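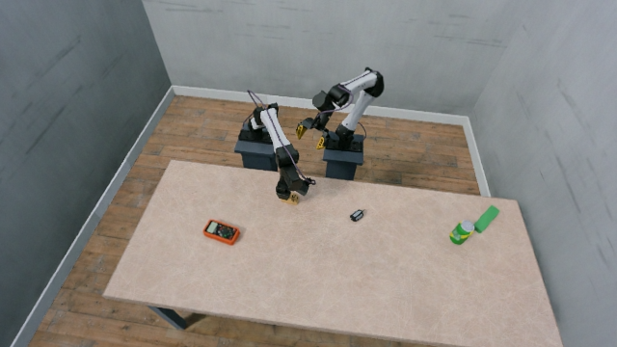 How to Organize a Community Phone-a-Thon

The annual phone-a-thon remains the principal means by which Loden Jewish Community Fund reaches households that do not attend its events. Congregations and agencies taking part in the September campaign are asked to follow the steps below.

Step 1. Appoint a chair

Each site names one chair, who receives the call lists and signs for them. Names should be sent to Kendra Chan at the campaign office. A site may also name a deputy.

Step 2. Prepare the call lists

This year's master list contains 2856 households. It is divided by postal district and then by date of last gift. Remove any household that has asked not to be called, and set aside families in mourning – the rabbi or the synagogue office can advise. No caller should be given more than 42 names for one session.

Step 3. Schedule the sessions

Plan three evening sessions per site. Do not schedule calls on Shabbat or on a holiday, and check the dates of Rosh Hashanah and Yom Kippur before reserving a room.

Step 4. Train the callers

Training takes place at the Marchand building and is led by Tarek Haddadin. Callers learn to thank the donor for the previous gift first, to describe one local program and one overseas program, and to ask for a specific amount. If a donor declines, thank the donor and end the call politely.

Step 5. Record each pledge

Write the amount on the pledge card while the donor is still on the line, and read it back. Card numbers are never written on a pledge card. Donors who wish to pay by credit card are transferred to the payment desk.

Step 6. Return the materials

All cards, used and unused, go back to Raymonde Robichaud within three business days of the final session. Confirmation letters are mailed from the campaign office.

Revised 4 August 2025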